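From: Vija Kivi
To: Grundulell allotment list
Date: December 3, 2023
Subject: Re: Leeks and rust

Kristaps Luik wrote:
> Mine have gone orange all over again. Do I pull the lot or leave them? They were fine in May!

Leave them, Kristaps! I had it just as badly on plot 124 and we ate every one. Peel off the outer leaves and the rest tastes the same as ever.

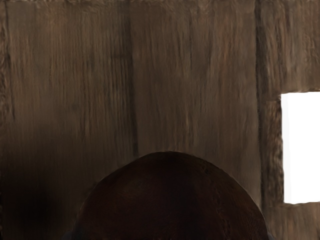
I'd go easier on the feed next year, mind – I think I overdid it with mine. And move them to a fresh bed if you've got one spare.

I've still got 2 packets of Kuusk seed if anyone wants to try it (it's a late one, very hardy). Just shout.

Vija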